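4.3 Loss of grip caused by pad wear

During the second collection period we met a fault that we did not expect and that we found later than we should. The hand-held grippers of type Plaseck, which our operators carry to record grasping examples, began to lose thin objects shortly after the lift. The recordings looked normal at first. The fingers closed, the width signal went down to the expected value, and the object left the table. Then it turned between the pads and fell. Because the replay on the arm uses the same finger design, the arm learned from these recordings and repeated the same error.

We noticed the problem in March, when Fouad Metwally compared the replay results of the two sites. The Dovorville site had 3,180 recordings in this period, and 2,440 of them passed the automatic check. We first believed that the rest was a matter of operator training, and we lost 14 working days on new instructions and repeated sessions. The pass rate did not change. Only after this did we take the fingers off and look at them on the bench.

The check of the width signal cannot find this fault. It only tests that the fingers stop at a plausible distance from each other. A pad that has lost its shape at the tip still stops at nearly the same distance when it closes on a thick object, so the signal stays inside the limits. With a thin object, the contact is made by the tip alone, and there the condition of the material decides whether the object is held.
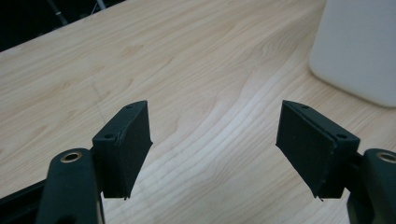 We therefore separated the possible causes into two groups. The first group is mechanical play: a loose screw in the pad, or a worn seat in the mounting arm. We tightened all screws to the same torque and repeated a short series of lifts with a flat metal ruler, a plastic card and a pencil. The losses stayed at the same level. The second group is the surface of the pad itself. When we put new pads on the same arms, without any other change, the losses on the ruler and the card disappeared, and only the pencil was dropped in a few cases. We take this as good evidence for the second group, although the series was short.

It is less clear how the wear starts. Our operators are asked to approach flat objects from the side, with the tips close to the table. Some of them let the tips slide on the surface until they feel the object – a natural habit, and one that our own instructions did not forbid. El Fassi describes a similar wear pattern on suction cups, but we know of no study for pads of this kind. We did not measure the friction between pad and table, so we cannot say how many contacts a pad can take before it should be replaced.

There is also a safety side. In 7 replays the arm dropped the metal ruler outside the marked area, in one case near the foot of a person who was standing behind the line. No one was hurt. After this event we stopped all replays with metal objects until the pads were changed, and we moved the line further back.

Figure 6. Hand-held gripper with open fingers over a wooden tabletop. The lower tips of both pads are ragged.

The Alen site was less affected, most likely for the reason that its object set contains few flat items. For the work reported in Section 5 we removed all recordings of thin objects from the affected weeks, also those which had passed the check. Pads are now inspected by eye before each session and the result is written in the session file. An automatic test would be better – for example, a slow closing on a thin reference strip at the start of each session – but we have not yet built it.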